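Home | Threads | Saved | About

Moushumi Roy
February

I have been drinking loose leaf tea for most of my adult life and I only figured out this winter that my WATER was the problem. A thread, for anyone whose tea tastes flat at home and wonderful at somebody else's house!

It started when I moved to Hernton. Same kettle, same pot, same black tea I always order, and suddenly every cup had a gray skin on top and tasted like wet cardboard. I blamed the tea. I blamed the move. I threw out a perfectly good bag (sorry, tea).

Then my neighbor Shengli Jin came over, took one look at the inside of my kettle and laughed out loud. Hernton water is hard. Very hard. The town report puts it at 400 parts per million on our side of the river, and all that calcium grabs hold of the good stuff in the leaves and makes the scum.

So I went a bit overboard - four kinds of water lined up on the counter. Tap, tap through a pitcher filter, cheap spring water from the store, and distilled. Same tea, same weight, same timer, mugs with tape on the bottom so I couldn't cheat.

Tap was the worst, no surprise there. Dark, dull, a film you could write your name in.

Distilled was the shock. I expected it to win! It was thin and kind of sour, with a weird sharp edge at the back. Tea wants a little mineral in the water, just nowhere near as much as I had been giving it.

Spring water was lovely. Bright, reddish, smelled like malt and raisins. The filtered tap came in a close second and costs me next to nothing per pot, so guess which one I use on a regular morning.
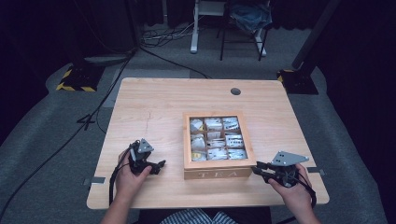

Does any of this matter if you only drink bagged tea? It matters just as much, and you may even see it more, as the small broken leaves in most bags brew fast and throw a film quickly in hard water.

My favorite trick so far: mixing. Half distilled, half tap gets me down to 200, and it's still more than I'd like. One part tap to seven parts distilled lands right at 50, and oh my goodness, green tea in that water is a whole different drink. Sweet! Grassy! I had written off green tea completely.

Oolong liked it too. The only one that didn't was a smoky black tea, which came out a little too polite. I give that one the filtered tap and it's happy.

Things I tried that did not help: boiling the water twice, letting it sit out overnight, a pinch of baking soda (soapy, never again). Lemon does clear the film, and I like lemon, but then you're drinking lemon tea.

Also, please descale your kettle. White vinegar and water, bring it to a boil, leave it for an hour, rinse it three times. Mine had flakes the size of oatmeal in it. I was drinking that!!

If you want to know what's in your own water, look up your town's yearly report or get a pack of paper test strips. You dip one, wait, and match the color. They're not very exact, but they will tell you if you're in swamp territory like me.

Next up is coffee. I have been told the rules are different and I have already cleared a shelf - send me your tap numbers in the meantime, I love them.

3 comments

Afonso Garcia
The film!! I thought I wasn't washing my mugs properly. Trying the filter pitcher tonight.

Anoma Bandara
We're on a well and I just tested at 637. Is there any hope for me, or do I move?

Jahangir Weerakoon
I'd stick up for hard water with a strong black tea and plenty of milk. It's what I grew up with, and soft water tastes empty to me. Agree on the green though.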